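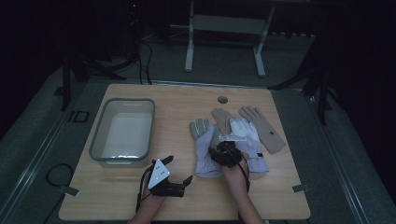 Gloves go missing one at a time. Ferdinand Steiner has run the equipment room at the Skakport garden center for 14 years, and by February he usually has a drawer of singles and a staff with cold hands.

His fix is a sorting session once a season. Everything comes out of coat pockets, trucks and the shed, and goes onto a table a few at a time. Four gloves is plenty for one go. He lays them flat with the fingers pointing away from him, so that thumbs and cuffs line up and a left can be told from a right.

Color comes first. Two tan gloves look like a pair until they are side by side, and then one may turn out to have longer fingers or a different mark near the cuff. Pale gloves are harder. Lavender-gray and white with a lavender cuff are easy to mix up in a dim room, and Steiner checks the cuffs before he matches anything.

Matched pairs are stacked palm to palm and put in a shallow plastic bin. He does not roll one cuff over the other, which stretches the knit. Singles stay out until the end. Last winter the center started with 54 gloves and finished with 15 good pairs.

The leftovers go in a bag marked Brosen, after the supplier that takes worn fabric. Anything with a hole in the fingertip goes there too. A single in good shape is kept for 30 days and then used for dirty jobs, such as clearing drains or oiling hinges.

The next sort at Skakport is on 28th December, before the annual stock count.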